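Specify the Fit, Then the Part

Most disputes over flanged bearing housings are disputes about drawings. The supplier ships what was drawn, the buyer bolts it on, and the shaft binds. I have reviewed incoming hardware at Irnham for long enough to hold a firm opinion on where the fault lies: the buyer's drawing office, in most cases, and the habit of copying tolerances from the last job.

The habit is easy to explain. A two-bolt flange looks simple. It has a bore, a base, and a pair of holes. Someone opens an old file, changes the bore diameter, and leaves the title block tolerance to cover everything else. The title block was written for sheet metal brackets. It says nothing useful about whether the bore is square to the mounting face.

Squareness is the dimension that matters most and the one most often left off. Last July we rejected a lot of 678 housings from Stillon. Every bore was within its size limits. The bores leaned relative to the base, and the shafts ran hot on the test stand. Stillon declined to credit the lot, and Stillon was right. No perpendicularity callout existed on our print.

Cost is the usual objection

Norbert Magyar, who buys for our plant, argues that each geometric callout adds inspection time and therefore price. He is correct about the direction and wrong about the size. Demissie quoted the revised print with two added callouts, and the unit price rose 5 percent. The rework on the rejected lot cost more than that increase would have cost over the life of the contract.

A tighter tolerance on everything is also a mistake. The mounting holes on a two-bolt flange are clearance holes. They need a position tolerance wide enough for the bolt to pass and the housing to be shifted during alignment. Tightening them buys scrap.

The same reasoning applies to the base outline. Its shape carries no load worth mentioning and mates with nothing. A generous profile tolerance is enough – a reference dimension would often do. 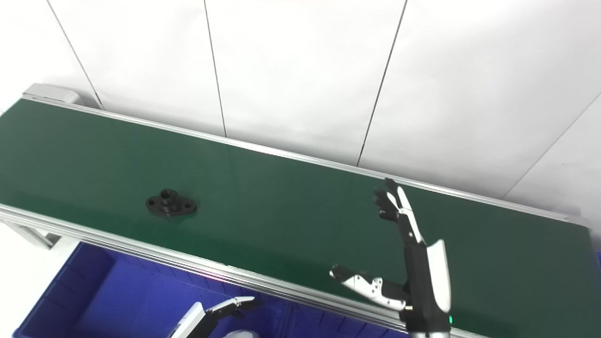 What a print should carry

Bore size and fit class. Perpendicularity of the bore to the mounting face. Flatness of that face. Hole position, stated at maximum material condition. Everything else can go to the general note, provided somebody has read the general note this year.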